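How to test whether a robot arm could clear your junk drawer

Every few months somebody tells me the household robot is nearly ready. I run the repair bench at Flancombe, where the bins fill up with odds and ends all week, and I would love to hand that job over. So far I haven't. If you are tempted by a demonstration, try this test before you sign anything.

You will need two bins of the same size, a mixed handful of small things and a watch.

1. Choose the things yourself. Don't let the seller bring a bag of foam cubes. Pick items that are clear, thin, floppy or an awkward shape.

2. Tip them in and leave them. A real drawer has things lying against the walls and in the corners, and that is where a gripper tends to struggle.

3. Put the second bin next to the first. The job is to move everything across, one item at a time, with no help.

4. Start the watch and keep your hands in your pockets. If an engineer reaches in to nudge something, write it down. It counts as a fail for that item.

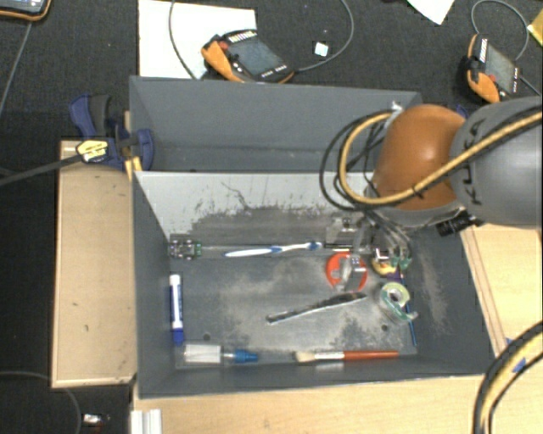 A fair mix for the test: tape roll, dispenser, toothbrush, paintbrush, marker and a small clear bottle on its side.

5. Run it 3 times, tipping the items out afresh each time. One good run tells you very little. Ask to see the bad ones too.

6. Do it by hand and compare. When I tried this at Flirkalcombe in March, my own time was 5 seconds a bin, scooping. The arm took 139 seconds on its best go and 358 on its worst, and it left the marker behind both times.

Watch the flat things most closely. A thin stick on the floor of a bin gives a gripper hardly anything to get hold of, and a see-through bottle can be hard for a camera to pick out. The Ernis sales sheet says "handles everyday objects" - ask which ones, and ask for the list in writing.

Moving things is also the easy half. Sorting them, wiping the bin and knowing what to throw away come after, and I have yet to see a machine do all of that unattended. If yours passes, try it again with the bin twice as full.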